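Lesezeit: 3 Minuten
Suche im Notizbuch Suchbegriff eingeben Los

Werkstattbuch Zerlegezelle - Eintrag 3. Februar 2018
Geschrieben: Itzel B., Ergänzungen von Kieran gerne direkt drunter

Stand heute früh: 1.657 brauchbare Episoden im Satz "Rechner öffnen + ausräumen". Ziel für heute waren 70 neue. Geschafft haben wir weniger, Zahl trägt Gumaro nach, wenn er aussortiert hat.

Vormittag: Kalibrierung Handgelenkkamera. War wieder leicht verdreht, vermutlich seit dem Greiferwechsel. Schraube nachgezogen, Schachbrett durchgefahren, neue Parameter liegen auf Clinholm im üblichen Ordner. Bitte NICHT die alten nochmal drüberkopieren (Kieran!). Alles, was gestern nach dem Wechsel aufgenommen wurde, ist in der Datei mit "kal_alt" markiert. Wegwerfen würd ich es noch nicht, Fulgencio meint, man kann es nachträglich umrechnen.

Teleoperation: Crescencio und ich im Wechsel, nach jeweils 6 Episoden tauschen. Länger geht nicht, danach wird man schlampig und fährt Bögen, die man dem Modell später wieder abgewöhnen muss. Crescencio fährt sehr ruhig an, ich eher direkt von oben. Gut für die Streuung, aber dann muss der Operator mit ins Protokoll. Feld gibts schon, war bei mir dreimal leer. Nachgetragen.

Aufgaben heute:
- Speicherriegel entriegeln und ziehen
- CPU-Bügel lösen, Rahmen hochklappen
- CPU anheben - nur Annäherung, noch kein Griff
- Kabel beiseite schieben (neu, Gumaros Wunsch)

Riegel ziehen läuft. Die Laschen sind weiterhin das Problem, der Finger rutscht ab wenn er nicht ziemlich senkrecht draufkommt. Fehlversuche werden mitgespeichert, Label "abgerutscht". Nicht abbrechen und neu starten, sondern zweiten Versuch in derselben Episode fahren! Genau diese Korrekturen fehlen uns im Satz, beim letzten Training hat das Modell nach dem ersten Abrutschen einfach in der Luft weitergezogen.

Kabel schieben: zäh. Jeder Bund liegt anders, die steifen federn zurück. Hab drei Varianten probiert, am ehesten geht flach von der Seite mit geschlossenen Fingern. Die Annotationsanleitung sagt dazu nix, wann ist ein Kabel "beiseite"? Vorschlag: wenn der Zielbereich von oben frei sichtbar ist. Kieran soll was reinschreiben bevor Espinoza den nächsten Schwung zum Labeln kriegt, sonst haben wir wieder zwei Lesarten im selben Datensatz.

Zwischendurch Skimier abgestürzt, Aufnahme lief weiter aber ohne Gelenkwinkel. Betrifft eine Episode, gelöscht. Neustart, danach ok. Log liegt dabei, hab nicht reingeschaut.

Nachmittag: Annäherung CPU. Rahmen offen, Prozessor im Sockel, Speicherbänke leer soweit man rankommt. Greifer steht drüber und soll von da aus die letzten Zentimeter fahren. Startpose jedesmal ein bisschen anders setzen, bitte auch mal richtig schief. Bei den alten Episoden standen wir fast immer mittig, das sieht man dem Modell leider an. 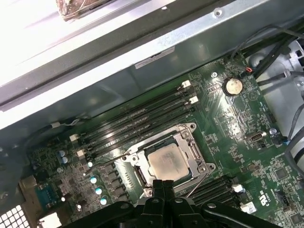 Zwei Sachen noch zur Höhe. Erstens: unter der Sicherheitshöhe nur noch mit halber Geschwindigkeit, hab ich im Controller eingestellt, Wert steht im Config-Kommentar. Zweitens verdecken die Finger ab da einen Teil vom Sockel. Für den Menschen kein Thema, man hat ja den Monitor mit der Übersichtskamera daneben. Das Modell kriegt aber nur Handgelenk. Also Frage an Fulgencio: Übersichtskamera mit in den Trainingssatz oder lassen wir das Modell mit der Verdeckung leben? Ich wär für beides, einmal mit, einmal ohne, und dann vergleichen. Rechenzeit klären.

Belichtung: Blech spiegelt und reisst oben aus. Automatik bleibt trotzdem aus, sonst pumpt die Helligkeit beim Absenken. Lieber Lampe flacher stellen. Crescencio will Papier davorkleben, erstmal testen.

Wärmeleitpaste: Reste bleiben drauf. Hatten kurz überlegt zu putzen, aber im Recyclinghof Fidham kommen die Dinger auch nicht geputzt an. Handschuhe anziehen, Finger vom Greifer nach jeder Runde abwischen, sonst verschmieren die Pads.

Offen:
- Gumaro: Episoden sichten, Dubletten raus
- Kieran: Definition "beiseite" in die Anleitung
- ich: Operatorfeld als Pflichtfeld, Ersatzpads bestelen
- Fulgencio: Umrechnung "kal_alt", Entscheidung zweite Kamera
- Griff an der CPU frühestens April, vorher Kraftbegrenzung testen

Nachtrag K.A.: Definition steht drin, bitte gegenlesen. Und ich hab die alten Parameter nur EINMAL drüberkopiert.

Zuletzt bearbeitet
Greiferwechsel, Drehmomente und Kabelführung
Annotationsanleitung Zerlegezelle, Fassung 3
Skimier: Aufnahme ohne Gelenkwinkel
Protokoll Besuch Fidham
Speicherriegel - Sammlung Fehlversuche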